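# Murnix Fruit Names

Murnix is a small word list of fruit and berry names in 13 languages. It was made for spelling checkers and for shop software, where the same fruit is often written in several ways.

## Content

The list has over 2,000 entries. From these, 91 are names of berries. Each line has the language code, the name, the plural form and a short note - the note may be empty.

## Known problems

- Strawberry has two plural forms in some languages. We keep both, on separate lines.
- Regional names are marked with "r", but this mark is not complete.
- Accents were lost in version 1. Please do not use that version anymore.

## License

You can use and change the list freely. If you find a wrong plural, please open an issue and write the language code in the title.
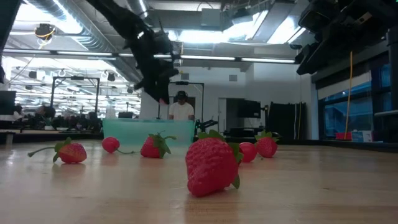 Corrections are added every June, together with new names.

Related lists
Femimex Vegetable Names
Duda Spice Words
Marar Kitchen Units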